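3.2 House rules for grasping clothes

When I started writing down our good-practice rules for the Purnau laundry set, I wanted a list short enough that people would really follow it. Muchen Wei and Yiran Luo had a draft with dozens of items (I still have it, and it's lovely), but operators skipped most of it by the second hour. So we cut it down to 4 rules and recorded 3,569 episodes under them.

The rule we argued over most is the corner rule. A garment is picked up by a corner or a hem end, with both fingertips closed on the cloth, before anything else gets tried. Figure 2 is a good one to look at, as there's a lot of gathered fabric close by that an operator could be tempted to grab instead.

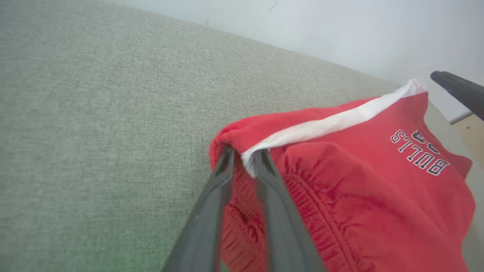 Figure 2. Corner grasp on a red garment with a white stripe, wrist view. A finger of a second gripper is at the upper right.

The second gripper has its own rule: it may come near the cloth, but it doesn't close until the first grasp has been held for 300 ms. Meifang Zeng thought that was too slow, and for towels she may be right! For stretchy things with an elasticized waistband I'd keep it – we tried dropping the wait in February and didn't like the episodes we got.

Printed lettering is left as it lies. We don't flip a garment to make a word readable, and annotators type only what they can read. If a mark is lost in a fold, it's logged as "unreadable", even when everybody in the room could guess the rest.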